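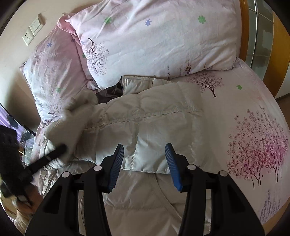

1. What we were supposed to build

6 min read

Our project for the Plindmont robotics course was a jacket-folding policy trained on human demonstrations. One person holds a gripper in each hand, folds a jacket on a bed, and the recordings go to the training script. We picked puffer jackets on the grounds that they looked soft and forgiving. We would like that sentence graded gently.

By the end of October we had 500 demonstrations, and 117 of them were useless. This report is mostly about the 117.

2. The fault

Each hand-held gripper logs its finger opening along with the video. The logging program, Trarkorano, stamps both with the time. The two grippers are supposed to share one clock, and for the first few weeks they did.

Then we swapped the battery in the left gripper between takes and did not restart the session. The left unit came back with its own idea of what time it was, 664 milliseconds behind the right. Trarkorano noticed and wrote a warning. It wrote it to a log file that none of us had ever opened, where it had plenty of company: 3,762 lines of other warnings, most of them complaining about the Wi-Fi.

In the data, the right hand would grab one side of the jacket while the left hand appeared to be still thinking it over. The policy learned this faithfully. On the test arms it closed the right fingers, pulled, and closed the left fingers on the place where the sleeve used to be.

3. The safety part

During the fourth test run the right arm dragged the jacket toward itself with nothing holding the other side. The cuff snagged on the arm's elbow joint and the arm kept pulling. The force limit should have stopped it, but we had raised the limit the day before to get through a thick seam, and had not put it back. One of us hit the stop button. No one was hurt. The jacket lost a seam and a fair amount of filling, which we were still finding in the keyboard at the time of writing.

4. What we changed

- The session will not start if the clocks disagree by more than one video interval.
- A battery swap ends the session. There is no override, and we know this because we tried to find one.
- The force limit resets to its default at every power-up.
- Warnings about clocks now go on the screen in red. Warnings about Wi-Fi go nowhere.

We retrained on the remaining 383 demonstrations. The arms now grab both sides together and get as far as the first fold. The second fold is listed under future work, along with zippers.

Ultov Student Projects | Contact | © Plindmont | Back to top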